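The battalion family-support newsletter had one good idea in June, which was to print the actual numbers. I was a reservist for nine years and a clerk for most of them, so I read numbers the way other people read horoscopes.

Here they are, as far as they concern me. The reserve brigade at Darstead has 3,331 people on its books. Of those, 194 are women with a child under five. The on-base child care center has 75 places. It opens at seven in the morning. Formation is at six-thirty.

I'd like to leave that half hour lying there for a minute, the way it has been left lying there since I was a corporal.

When I raised it, back then, I was told to use my support network. My support network was my mother, who lived 200 miles away and did not do mornings. I was later told to fill out a Family Care Plan, and I did, and it was a lovely document. It had tabs. Under "primary caregiver, 0600 to 0700" I wrote my own name, and it came back approved.

The brigade has now hired a contractor, Altent, to study retention. Altent's survey took me forty minutes and asked twice whether I had felt "valued by leadership." It asked nothing about what time the doors open. There was a box at the end for other comments, with a limit that ran out just as I was getting into my stride. I understand the findings will be presented at Eichhorn, over lunch, by people who can presumably get to lunch.

I don't want to be unfair. Some things have changed. The body armor comes in sizes now, and I no longer hear the joke about the maternity uniform being a tent with a flag on it. The new nursing room at the drill hall has a lock, and after a few months the lock had a key. But you can fix every piece of equipment in the building and still lose a good sergeant over thirty minutes and a toddler in pajamas. 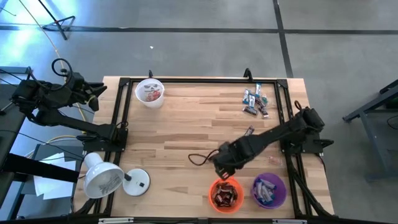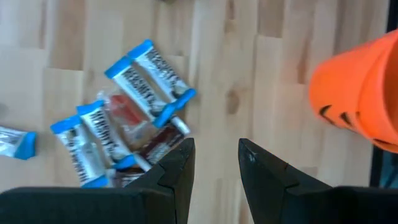
Wornenex, the veterans' forum where I posted a shorter and ruder version of this, gave it a fair hearing. One reader wrote back that it isn't only mothers, that he had raised two boys alone on the same schedule and had never once been asked about a care plan until he brought it up himself. He thought the center's hours were set to match the civilian office staff, and that moving formation to seven-thirty would cost the brigade nothing except an argument.

He's right about the fathers, and I should have put them in. The newsletter doesn't give a figure for them, which tells you who was expected to be holding the baby. As for the argument, I've sat through it. The case for six-thirty is that it has always been six-thirty. The case against takes longer and is usually made by someone who has to leave early.

I've written to the brigade again, one page, no tabs. I asked for the center to open at six on drill weekends, for one trial quarter, and offered to help with the schedule. So far I have an automatic reply thanking me for my service and giving the office hours, which start at nine.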